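Search the archive

Home | Lists | Threads | By date | Subscribe | Help

Re: cable set, what counts as a usable episode?
Mon 13 March, Alina Neagu

Quick one before I have to go set up, sorry for the fragments.

> We're about to start our own cable task on the Wundina arms and I'm
> trying to write the operator notes before anyone touches the
> leaders. Three questions. Do you throw out episodes with a fumbled
> grasp, or keep them if the operator recovers? Do you reset the
> cables by hand to the same spot each time or just drop them
> anywhere? And do you keep the wrist views when the other arm is
> blurred, or do they just confuse the policy? Our Nultari folks say
> bin everything that isn't clean, which would leave us with almost
> nothing.
> Thanks, Weidemann

Taking them in order.

Fumbles. Keep them if the operator recovers inside the same episode. We did it the other way in August, clean ones only, and the policy learned a lovely grasp and had no clue what to do after a miss. Just hung there with the fingers closed on nothing. Went back and recorded 47 with at least one regrasp in them and that did more for us than anything we changed in the training code. Do tag them though. We didn't at first and I spent 12 evenings scrubbing video to find them again. What we do toss: operator stops to talk, operator bumps the table, anything where a hand comes in to help the cable along. Last one is sneaky, people do it without noticing.

Resets. Don't go for the same spot. Also don't "just drop them anywhere", becuase people have a favorite anywhere. Our first batch looked random until I plotted the start points and they were all in one corner, the one closest to the operator's chair. Now there's a card with 14 start layouts, shuffled, you draw one and set the cables out more or less like that. More or less is fine. Coil direction matters more than I thought, flip it every few episodes. Connector end too, sometimes pointing at the arm, sometimes away. And mix cables. Thick braided stuff holds its loop, the little skinny ones spring open or lie flat and the fingers have to come right down to the wood to get under them. If you only train on the thick ones you'll never see that.

Wrist views. Keep all of them. Your policy is going to see the other arm go by blurred at run time so it should see it in training. Only ones I drop are where the cable is hidden for the whole episode, start to finish. Same goes for the background. Folks in the Cirkik group hung a sheet behind their table to keep it tidy, then took the sheet down for a visit and success fell off a cliff. We leave ours as it is, benches, bins, people walking past, whatever is going on.
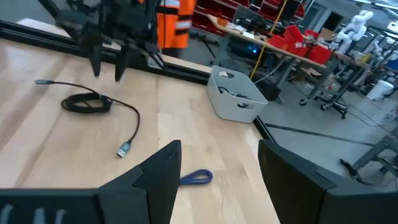

On operator notes, keep them to one page. Ours was 4 and nobody got past the first. What's on it now: draw a card, lay out the cables, hands off the table, both arms home, start recording, do the task at a normal pace, arms home again, stop, tag. The pace thing is worth underlining. New people go super slow to be careful and you end up with a policy that dithers. I'd throw away someone's whole first session and count it as practice, tell them up front so they don't feel bad about it.

One thing you didn't ask. Check your clocks. We had the two wrist streams drifting against the joint data and found out very late. Clap test at the start of every session, tap the fingertips on the table, look for the spike and look at the frames. Takes a minute.

I can send the card layouts if you want them, they're a scanned PDF and kind of ugly. The tagging script too but it has our paths hardcoded all over the place so you'd need to go thru it first.

Gotta run, arms are booked from ten.

Alina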